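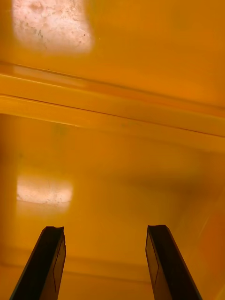 Section 4. Polar Alignment and First Light

Before you begin

Complete Section 3 (Tripod and Mount Assembly) before you carry out the steps in this section. The Drasomo equatorial mount must be standing on firm ground, with all three leg locks tightened and the counterweight shaft fully extended. Alignment takes longer the first time. Allow one full evening, and choose a night when the sky is clear toward the pole.

CAUTION: Never point the telescope or the finder at the Sun, even for a moment. Permanent eye damage will result. Do not leave the telescope uncovered in daylight.

CAUTION: Keep one hand on the optical tube whenever a clutch is released. An unbalanced tube can swing down without warning.

You will need:
The 200 mm optical tube with its dust cap
The 25 mm eyepiece supplied
The finder scope and bracket
A red flashlight
A printed or on-screen star chart for your latitude

4.1 Setting the latitude

1. Find the latitude of your observing site to the nearest degree. A road atlas or a phone map is accurate enough.
2. Turn the mount until the polar axis points toward true north. If you observe from the Southern Hemisphere, point it toward true south.
3. Loosen the rear altitude bolt by two turns.
4. Tighten the front altitude bolt slowly until the pointer on the latitude scale matches your latitude.
5. Tighten the rear bolt until it just touches the casting. Do not force it.

Note: A magnetic compass does not point to true north. Correct the reading for the magnetic declination of your area, and hold the compass well away from the tripod and counterweights.

4.2 Balancing the tube

1. Fit the dust cap, the finder and the 25 mm eyepiece. The telescope must be balanced with everything on it that you intend to use.
2. Support the tube and release the right ascension clutch. Bring the counterweight shaft to a horizontal position.
3. Slide the counterweight along the shaft until the tube stays level by itself. Tighten the counterweight and then the clutch.
4. Support the tube again and release the declination clutch.
5. Loosen the tube rings slightly and slide the tube forward or back until it stays level. Tighten the rings, then the clutch.

If you add a camera or a heavier eyepiece later in the evening, repeat steps 2 through 5.

4.3 Aligning the finder

Align the finder before sunset, on a distant object well away from the Sun.

1. Remove the dust cap and place the 25 mm eyepiece in the focuser.
2. Center a chimney, a utility pole or a similar fixed object in the main eyepiece. It should be at least half a mile away.
3. Lock both clutches.
4. Look through the finder and turn its adjusting screws until the crosshairs rest on the same object.
5. Check the main eyepiece again. If the object has moved, center it and repeat step 4.

4.4 Polar alignment

1. When it is dark, set the declination circle to 90 degrees.
2. In the Northern Hemisphere, look along the polar axis and identify Polaris. In the Southern Hemisphere, use the star chart to locate Sigma Octantis, a faint star that may need the finder.
3. Move the mount with the altitude bolts and the two azimuth knobs only. Do not use the slow-motion cables for this step.
4. Bring the pole star to the center of the finder.
5. Tighten the azimuth knobs evenly, one against the other, and confirm that the star has not shifted.

This alignment is sufficient for visual use. Owners who plan to take long-exposure photographs should continue with the drift method in Section 7.

4.5 First light: Mars

Planets are bright and easy to find, but they reward patience. Mars shows the most detail in the weeks near opposition. At other times the disk is small, and little more than its color may be seen.

1. Allow the telescope to cool outdoors for around 200 minutes if it has been stored in a heated room.
2. Release both clutches, point the tube toward Mars, and center the planet in the finder. Tighten the clutches.
3. Focus with the 25 mm eyepiece until the disk is as small and sharp as possible.
4. Change to a higher magnification and focus again.
5. Follow the planet with the right ascension cable. If it drifts north or south, return to 4.4 and check the alignment.

Note: Dust storms on Mars can hide surface markings for days or weeks. A plain disk does not indicate a fault in the optics.

4.6 If the alignment does not hold

The planet drifts quickly out of view: confirm that the right ascension clutch is tight.
The view shakes after each touch: lower the tripod legs and check the spreader bolts.
The latitude pointer slips: tighten both altitude bolts a little at a time, in turn.
The mount turns on the tripod head: tighten the central bolt, part 2121, by hand.

Replacement bolts are supplied in hardware kit 2204. Quote the kit number when ordering from your dealer.

Section revised 12 Dec 2019. Technical review: Heloísa Caldeira and Joris Meijer.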